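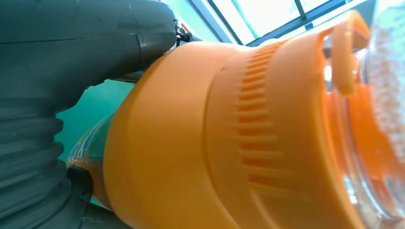

6 min read

Come See Our Robot Handle the Bottles: Leson Opens Its Plandale Workshop to the Public

PLANDALE, October 10, 2025 — We're opening the doors! Starting this December, Leson will hold its first public open day at the Plandale workshop, and if you've ever wanted to stand a few feet from a robot while it works with ordinary household stuff, you're invited. Admission is free, there's coffee, and you can bring the kids.

I've been writing the announcements for Leson for a while now, and most of them have been about things you'd need an engineering degree to get excited about. I had a hard time making a joint calibration update sound like fun (I tried, and my editor took out all the exclamation marks). So this one is a treat for me. We have a robot with two arms, a green table and a pile of plastic bottles, and we want people to come and look.

What we're showing

The main demonstration is called the Civley bench. Civley is our project on handling packaging, meaning the bottles, tubs and boxes that end up in everybody's kitchen and bathroom. We picked packaging because it's everywhere and because it is surprisingly rude to robots. Bottles roll. Glossy plastic throws light back at the cameras. A cap can have a smooth shoulder, a ring of ridges and a flip-top all within an inch or two, and each of those feels different to whatever is trying to hold it.

The orange bottles have become the workshop favorites. They're bright, they're easy to spot from the back row, and that ribbed band around the cap makes a good talking point. You and I grab a cap like that without thinking. Our team has spent whole afternoons on which part of it a robot should touch first, and they will happily tell you about every one of those afternoons if you ask.

On the bench you'll see a robot hand with proper fingers, knuckles and all. I think the hand is the part people will want to photograph. Its finger joints are out in the open, so you can follow how each one bends, and when the fingers are half curled it looks a lot like a person's hand about to pick up a phone. My first time next to it I kept putting my own hand out beside it to compare, and I've since watched other people do exactly the same.

How the day runs

The open day has 4 demonstration sessions, two in the morning and two in the afternoon. Each session takes 39 visitors, that being the number of seats we can fit in front of the bench while leaving the aisles clear. You'll be given a session time when you register, and you can come early or stay late to look at the rest of the workshop.

A session goes like this. One of our engineers gives a short welcome, with no slides (I insisted). Then the robot works with bottles on the table while the engineer talks through what it's doing and why it might be taking its time. After that it's your turn to ask things. Please ask whatever you like. At our practice run with friends and family, the best question came from a seven-year-old who wanted to know if the robot minds when it drops something. We had a ten-minute conversation about that one, and two of the engineers disagreed with each other.

And yes, it may drop something. We're running the demonstration live, with the same setup the team uses on a normal working day. Some grips will go well and some won't. A bottle may slide, or the robot may stop and need a restart, and if that happens the engineer will explain what went wrong as best they can. I'd much rather you saw a real working session than a polished video with music on it, and the team felt the same way when we talked it over.

What to look at while you wait

The view from the seats is good, but I'd also suggest coming up to the barrier before your session begins. A robot looks different up close. The dark casing has little scuffs and scratches from everyday use, and the screws and seams are all there to see. Watch the hand and the bottles together, too. When the bottles are lying side by side on the green tabletop, there isn't much room for a finger to get between them, and from the barrier you can see how small the gaps are.

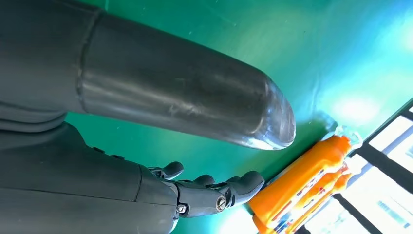
Try it with your own hands

Next to the Civley bench there'll be a second table just for visitors, with the same kinds of packaging and no robot anywhere near it. We'll have thick work gloves in adult and child sizes. Put on a pair, close one eye, and try to lift a bottle that's lying flat next to another one, without moving its neighbor. It's harder than it sounds — I knocked two onto the floor and I had an audience.

We'll also put out a comment box. Tell us what you think a robot like this should learn to do next. Laundry will probably win, it always does, but we read all of them and we'd love some stranger ideas.

A word from our partners at Vasconcelos

The open day is put on together with Vasconcelos, the packaging design studio down the road from us. They've been part of Civley since the first planning meeting, and they bring something we don't have, which is years of knowing why a cap is shaped the way it is. Their designers will have a corner of the workshop with sample caps and closures you can twist, flip and squeeze.

"We design caps for people's hands, and it has been a real education to watch a different kind of hand have a go at them," the studio said in a note to us this week. "We came for one afternoon and ended up rearranging our month. We hope visitors get as absorbed as we did."

Schools and groups

Teachers, we've thought of you. The day before the public sessions is set aside for school groups, and we have room for 300 students over the course of that day. The talk is adjusted for age, and there's a worksheet for the gloves table that doesn't require any robotics background from anybody, the teacher included. Groups should write to the workshop in advance so we can plan the timing, and please mention any access needs or allergies when you do. Packed lunches can be eaten in the side room.

Good to know before you come

The workshop is at 322 Mill Road in Plandale, on the ground floor, with step-free access from the parking lot. Parking is free but fills up, so share a car if you can. Sessions are seated, and we have spaces for wheelchairs in the front row. Let us know when you register and we'll hold one for you.

The sound level is low, mostly motor hum and people talking. If you or your child would prefer a quieter visit, ask for the first morning session. We'll keep the lights steady and skip the microphone for that one.

You're welcome to take photos and video of the bench. We only ask that you turn the flash off while the robot is working, as sudden light can throw off its cameras. Everyone stays behind the barrier when the robot is switched on, and that goes for our own office staff as well (me included, I've been told twice).

Registration opens on the Leson website in the coming weeks, along with the exact date and the session times. Seats are given out in the order requests arrive. If a session is full, put your name on the waiting list anyway, because plans change a lot in December and we'll fill every chair we can.

About Leson

Leson builds and tests robot systems for handling everyday objects. The company works from its workshop in Plandale, where the Civley project is based.

Press information

Reporters and photographers are welcome at any of the public sessions, and we can arrange a separate visit to the bench before the open day with an engineer on hand for questions. Contact the Leson press desk through the website and tell us what you'd like to see. We'll reserve seats for you outside the public allocation.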